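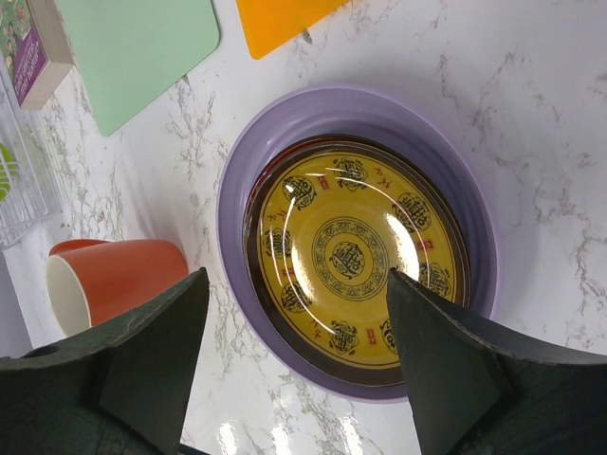 보라색 대야에 담긴 노란 접시, 왼쪽은 옆으로 누운 머그

무늬 있는 접시는 꼭 전용 세제로 씻어야 하나요?

올린이: 물때주의보
주방·살림 > 설거지 | 조회 2575

시어머니께 물려받은 노란 접시가 있습니다. 테두리는 적갈색이고 가운데에 둥근 문양, 그 둘레로 동그란 글자 문양이 빙 둘러 있고 사이사이에 작고 빨간 도장 같은 표시가 있는 접시예요. 지금까지는 대야에 미지근한 물 받아서 그냥 주방세제로 씻었습니다.

그런데 얼마 전 Jerside 매장에 갔더니 직원분이 이런 접시는 일반 세제를 쓰면 빨간 무늬부터 날아간다면서 Plernlow라는 도자기 전용 세제를 권하더라고요. 한 병에 226ml인데 값이 보통 세제의 몇 배입니다. 근거를 물으니 "다들 그렇게 쓰신다"고만 하고요. 솔직히 안 믿깁니다. 제가 쓴 지 18년 됐는데 색이 빠진 느낌은 없거든요. 다만 요즘 윤기가 예전만 못한가 싶기도 하고, 그 말을 듣고 나니 괜히 신경이 쓰입니다.

궁금한 건 세 가지예요.
전용 세제가 정말 차이가 있는지.
대야에 담가 두는 건 괜찮은지. 대리석 무늬 상판 위에 대야를 올려놓고 씻습니다.
건조대에 세워 말려도 되는지. 제 동서는 무조건 마른행주로 닦아야 한다는데 이것도 왜 그런지는 모르겠다고 합니다.

광고성 답변은 사양합니다.

Uriel Trujillo
채택된 답변

세제 쪽은 의심하시는 게 맞다고 봅니다. 저도 Plernlow를 한 병 써 봤는데 향 말고는 다른 점을 못 찾았어요. 물론 제 접시 몇 장으로 해 본 거라 이것도 증거라고 하긴 민망합니다.

따져 볼 것은 무늬가 유약 밑에 있느냐 위에 있느냐입니다. 접시를 비스듬히 들고 빛을 비춰 보세요. 무늬 부분도 바탕과 똑같이 반짝이고 손톱으로 살살 지나갈 때 턱이 없으면 유약 밑 그림일 가능성이 높고, 이 경우 보통 중성세제로 색이 빠질 일은 별로 없습니다. 무늬만 살짝 도톰하거나 광이 다르면 위에 얹은 그림일 수 있으니 철수세미, 연마제, 식기세척기는 피하시고요. 사진으로는 표면 전체가 번들번들하게 빛을 받는 것까지만 알겠고, 그걸로 어느 쪽이라고 단정은 못 하겠습니다. 빨간 도장 부분을 직접 만져 보세요.

담가 두는 건 짧게는 괜찮습니다. 밤새 담그는 건 저라면 안 합니다. 가는 금이 간 접시는 물을 먹어요. 그리고 머그를 같은 대야에 넣고 돌려 씻지 마세요. 손잡이가 그림을 긁는 게 세제보다 훨씬 흔한 사고입니다. 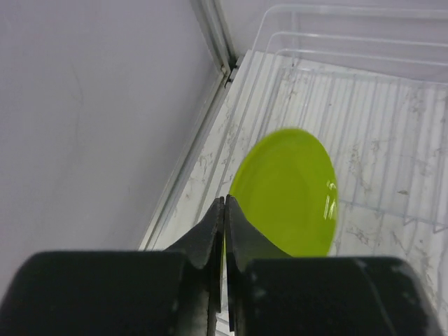 세워 말리는 건 저는 찬성입니다. 행주로 닦아야 광이 산다는 말은 오래 들었지만, 행주에 기름기가 남아 있으면 오히려 뿌예지던데요. 연두색 접시처럼 칸에 하나씩 세우면 앞뒤로 바람이 통합니다. 제가 미덥지 않은 건 접시가 아니라 그 밑이에요. 투명한 건조대 살 사이로 회색 무늬 상판이 그대로 비치잖아요. 천연 대리석이라면 물이 고인 채로 두는 걸 좋아하지 않으니 얇은 받침을 하나 까세요. 인조 상판이면 그렇게까지 안 하셔도 됩니다. 무거운 접시는 칸에 세웠을 때 기우뚱하지 않는지 먼저 보시고요.

살림은장비빨

전용 세제 쓰세요. 저는 Clarnia에서 나온 거 쓰는데 확실히 다릅니다. 접시가 숨을 쉰다고 해야 하나... 지금 행사해서 900원 할인도 돼요. 건조대도 스테인리스로 바꾸시고요.

 댓글 물때주의보: 어떻게 다른가요? 같은 접시 반쪽씩 비교해 보셨어요?
 댓글 살림은장비빨: 그렇게까지는 안 해 봤는데 느낌이 있어요
 댓글 Uriel Trujillo: 할인 금액 말고 성분표를 올려 주시면 다들 볼 텐데요.

Pyo

윗분들 말씀 다 맞을 수도 있는데, 윤기가 준 건 석회 자국일 수도 있어요. 물 한 대야에 식초 조금 타서 눈에 안 띄는 뒷면부터 문질러 보고 헹구세요. 뒷면이 맑아지면 물때였던 거고 그대로면 긁힌 겁니다. 긁힌 건 어떤 세제로도 안 돌아와요. 단, 식초물은 상판에 흘리지 마세요. 천연 대리석이면 자국 남습니다. 저는 흘려 봤습니다. 그림이 유약 위에 있는 접시라면 앞면에는 하지 마시고요.

 댓글 물때주의보: 뒷면 해 봤더니 조금 맑아졌어요. 물때 쪽인 것 같은데 한 번 해 본 걸로는 모르겠네요. 빨간 표시는 만져도 턱이 안 느껴집니다. 세제는 쓰던 거 계속 쓰고, 받침은 깔아 보겠습니다.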